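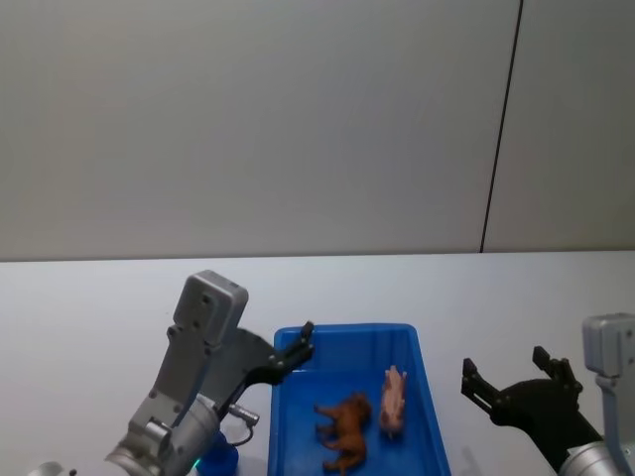 Two robot arms at a white tabletop, with a light gray wall behind.

April 3, 2026 – Koppel Press will publish "The Junero Ledger," a middle-grade fantasy novel by Elīna Jõgi, in hardcover and e-book editions in December.

The novel follows Pradik, a 12-year-old apprentice clerk in the harbor town of Junero, who is assigned to copy a register of 3,721 drowned ships. One entry describes a vessel that has not yet sailed. Pradik has 90 days to find its captain before the date in the final column.

The text runs to 40 chapters and is intended for readers 10 and up. It is the first of two volumes set on the Prusovier coast – the second is in draft and has no publication date. The hardcover includes a map and a glossary of harbor terms.

"I wrote the register first and the story second," said Jõgi. "Several ships were cut. The clerk stayed."

Koppel Press holds world English rights. Translation and audio rights remain with the author. Digital review copies are available to librarians, booksellers and media on request from the Koppel Press publicity department.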